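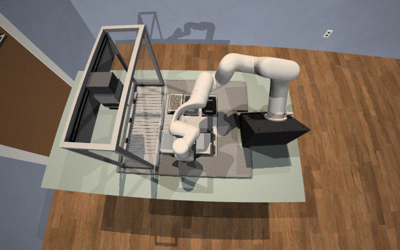 Fri 15 June

Okay, so the planner works. Mostly. I've been putting off writing this because every time I thought I had it nailed down, the wrist would go and do something dumb over the trays again, and I'd be back to staring at logs until midnight.

Quick catch-up if you haven't been reading since January: I'm writing the motion software for a lab deck setup, all in simulation for now. One arm on a pedestal at the side of the deck, a few plates and racks in the middle, and a big gray frame standing over the other side. The arm has to pick plates up and put them down somewhere else without hitting anything. Sounds like a weekend project, right? I told people it was a weekend project!

The planner is called Drellum (I name things by mashing the keyboard and keeping whatever sounds like a mattress company). It samples a bunch of arm poses, throws out the ones that collide, and strings the rest into a path. My first version was happy with any path that didn't touch anything, and wow, did it find some weird ones. It would swing the elbow way up, roll the wrist all the way around, and come down on a tray from the far side like it was sneaking up on it. Perfectly legal! Also eleven times slower than it needed to be, and you'd never want to stand next to it.

So I added a cost for wrist rotation, and then a cost for elbow height, and then I spent two weeks tuning those against each other, which I don't recommend. What finally helped was much more boring. I stopped planning from wherever the arm happened to be and made it go through a hover pose over the middle of the deck first. Every pick starts from hover and every place ends at hover. The hard part of the problem turned into a little problem, just down and up, and the long moves between hover poses I could plan once and save.

Then there's the frame. I had it in the collision model as one big solid box (lazy, I know, it was January and I wanted to see something move). That meant the planner thought the whole left part of the deck was off limits, and any goal near there just came back "no solution" with no other explanation. I went through 600 failed plans before I thought to draw the collision shapes on top of the render. One huge red block sitting over everything. I felt pretty silly. I rebuilt it out of separate beams and the planner started finding ways in that same evening.

The test numbers, for the two of you who care: I ran 2,378 random pick-and-place moves overnight and 13 failed. Nine of those were the grasp check being too picky about the grid rack, where the fingers want more room than I gave them. The other four are a real bug. The path is fine, but when Tiseo (that's the smoother that runs after the planner) rounds off the corners, it cuts one of them close enough to clip the edge of a neighboring tray. I was checking collisions before smoothing and never again after. Yes. I know. It's fixed on my branch, it costs 42 milliseconds a move, and I can live with that.

Perception is the next thing and I'm kind of dreading it. At the moment I cheat: the simulator just tells me where every tray is, down to the decimal. I've started adding noise to those positions to see how much error the grasps can stand, and the answer so far is "less than I hoped." The dark trays worry me too. With the arm leaning over the deck there's shadow all over the place, and a black tray in a shadow gives an edge detector very little to work with. I turned shadows off in the renderer for a day and everything looked great, and then I turned them back on, because come on.

A couple of you asked if I'm going to share the code. Drellum, yes, once I've pulled out the comments where I'm swearing at quaternions. Tiseo needs a rewrite first. It has a function in it called doTheThing2 and there is no doTheThing.

If anybody has a decent way to pick hover heights automatically, please leave a comment. Mine is a number I typed in and I'm scared to touch it.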